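Jirnix Feltside Cover Kit for two-arm benches
Sold by Berkico. Reviewed on the Lockwood bench by Prasert Wongsuwan
Posted 13th November

The Feltside kit is a bag of cloth and a license key. The cloth is a set of covers you slide over gripper fingers or lay across a tool, in terry and in fleece. The key unlocks grasp settings that Jirnix says were tuned for hand tools with round handles. Berkico lists the whole thing at $212, and the product page promises "shop-ready handling of garden and bench tools from day one." I have read that sentence on a lot of product pages.

We ran it on garden tools for 11 working days. Old ones, with scuffed handles and curved blades, because that is what our customers send in for sorting. Work gloves stayed on the table too. A kit that needs a clear surface is no good to us.

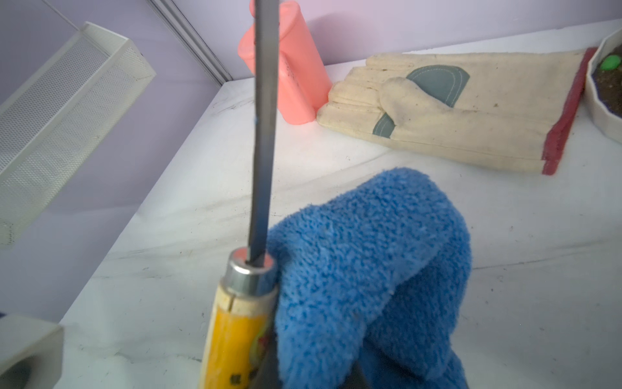
Terry is the better of the two fabrics. It has enough loop to take up small differences in handle shape, and I stopped fussing with grip force after the second day. It is also bulky. If you judge finger position from a wrist camera, expect to lose a good part of the lower view to cloth, and plan to redo whatever framing you had before. The manual gives this one line. It deserved a page.

Jirnix claims 1664 grasps per cover before wear matters. I can't confirm that and I don't see how they could, given that the spec sheet never says what was being grasped. Wear on a smooth dowel and wear on a cracked old handle are different questions. I wrote to Berkico in June, before we bought, and got the same spec sheet back with a nicer cover page.

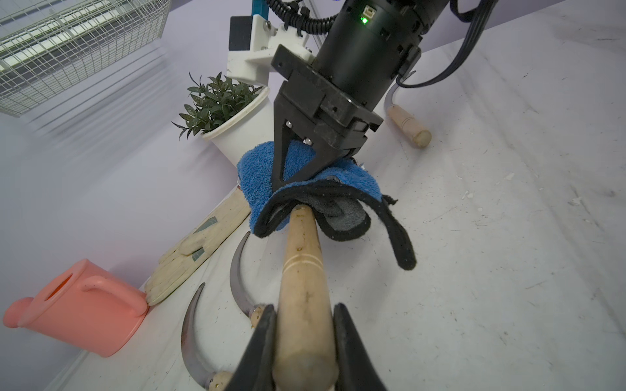 Two arms working close together is where I'd slow down. Loose cloth between two grippers is something the software treats as part of the tool, and the "soft item" toggle did very little about it on our bench. You can set the second arm to press and hold while the first one pulls, but you set it by hand, for each tool shape. That is fine for a lab. For a sorting line it means somebody stays at the keyboard.

Blades are not covered by the kit at all. The covers have no cut rating, and the sales copy manages to say "garden tools" four times without mentioning it. Keep the fabric on the handle side.
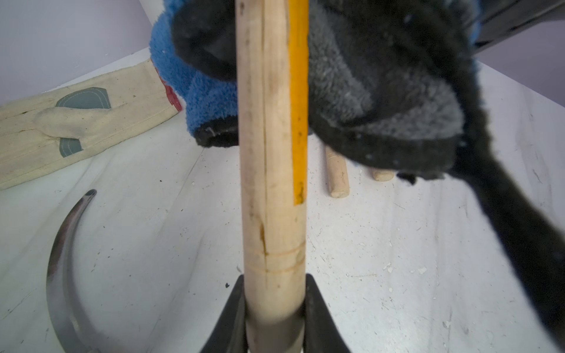

Bare fingers are still my default for plain wooden handles. Carved rings near the end of a handle give you a usable landmark, and the stock parallel grip needs no extra setup. I would save the covers for handles with a finish or a printed label you want to protect — a smaller job than the one being advertised.

What you get: terry covers, fleece covers, one software key, a printed quick start. Extra terry covers are sold only in mixed packs with the fleece, which I find hard to forgive. The fleece sheds and picks up every fleck of grit on the table.

What you need: a parallel gripper with fingers up to 100 mm long, and current Jirnix software. Older versions install the key without complaint and then ignore it. Check the version number first.

Returns: Berkico takes back unopened cloth only. The key is not refundable once entered.

Rating: fair. Buy it if terry alone is worth $212 to you. I'd wait for the covers to be sold separately.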